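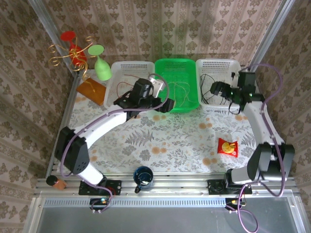
Protbridge Yearling Sale Moves to Two Days for Its Fall Return

Wednesday, May 23, 2018
By Mairéad Gallagher
5 min read

Protbridge Bloodstock will run its fall yearling sale over two days this year, the company announced today. The sale has been held on a single day since it began, and last year's session finished well after dark, with buyers still waiting at the ring for the final lots.

The catalog will hold 217 yearlings. Jumping and eventing prospects will be offered on the first day, and dressage prospects on the second. Breeders who enter a horse that could go either way will be asked to choose a session when they send in the form, and the choice can be changed until the catalog goes to the printer.

"We had good horses going through the ring at nine at night in front of half the people who wanted to see them," said Mairéad Gallagher, sales director at Protbridge. "Breeders told us that, and so did buyers. Two days gives every lot a fair hour."

The sale will again take place at the Mansour Equestrian Center, which has hosted it for the past four years. The center has added a second covered walking ring next to the main barn, and it will be open to consignors both mornings. Stabling is included in the entry fee and covers the night before the first session through noon on the day after the second. Shavings for the first bedding are provided. Consignors should bring their own hay, buckets and feed.

Entries and fees

Entries are open now. The entry fee is $886 per yearling, and it covers the catalog page, stabling, one set of sale photographs and the online listing. Foals of 2017 are eligible. Each must be registered with a recognized studbook, and a copy of the papers must come in with the entry form. Papers that are still being processed will be accepted with a letter from the studbook, but the horse can't go through the ring until the originals reach the sale office.

A breeder who sends in four or more yearlings may ask to have them stabled together. Requests of this kind are handled in the order they arrive.

Selection visits will begin in the next few weeks and are grouped by region. The selection team looks at each yearling in hand at walk and trot, and then loose where there is a safe place to do it. Owners do not need to clip or braid for the visit. The horse should be halter broke, clean, and used to being handled on both sides. Feet should have been trimmed within the past six weeks.

Breeders whose yearlings are not selected will have the fee returned in full. Those who withdraw a horse after the catalog is printed will not, unless a veterinarian certifies that the horse is unfit to travel.

Veterinary records

Every yearling in the catalog must have a clinical exam and a set of 12 X-ray views, taken no more than eight weeks before the sale. Last year the views could be taken at any time after weaning, and several buyers asked for newer ones. The shorter window was agreed on after talks with consignors over the winter.

Records will be kept in an on-site repository, where a buyer's veterinarian can look at them free of charge. They can also be viewed online through Trasodico, the records service Protbridge used for its spring broodmare sale. Buyers who want online access need to register at least two business days ahead. Records are released to the buyer's veterinarian only, and the buyer must give the name of the practice when signing up.

Online bidding

Bids can be placed in person, by phone, or over the internet. Online bidding will be run by Larkix, which takes over from the in-house system used in earlier years. The Larkix system shows live video of the ring with the current bid under it, and a bidder can set a limit and leave it in place.

Online and phone bidders must be approved before the sale. Approval calls for a photo ID and a bank letter, or a deposit of $1,000 by card. The deposit is put toward the purchase if the bidder buys and is refunded within five business days if not. Bidders who were approved for the spring broodmare sale don't need to apply again, but they should check that their address and card are up to date.

"We still want people to come and stand next to the horse," Gallagher said. "But a lot of our buyers live a long drive away — or a long flight — and last year some of them lost the connection while they were bidding. That can't happen again. We ran the new system through the whole spring sale and it held up."

Bidding opens at a figure agreed on with the consignor, and reserves are confidential. A reserve may be lowered up to the time the horse enters the ring, in writing and signed by the consignor or agent. It may not be raised once the session has started.

Viewing

Yearlings will be on the grounds for viewing from noon on the day before the first session. Each will be shown in hand on request until six in the evening, and again from seven the next morning. Consignors are asked to have a handler at the stalls during those hours. Loose movement videos will be filmed at the center and posted with the lot details. Breeders may send in their own video as well, as long as it's no longer than two minutes and has no music.

Admission and parking are free. Dogs must be kept on a leash and are not allowed in the barns or the sale building. Trucks and trailers use the north gate, and cars use the main entrance.

Printed catalogs will be mailed at no charge to anyone who bought or consigned in the past two years. Others can ask for one through the sales office. Entry forms, conditions of sale and the bidder application are available from the same office, which is open weekdays from nine to five.

Media inquiries should be sent to Mairéad Gallagher at Protbridge Bloodstock. Press passes for both days can be requested in advance and picked up at the main entrance.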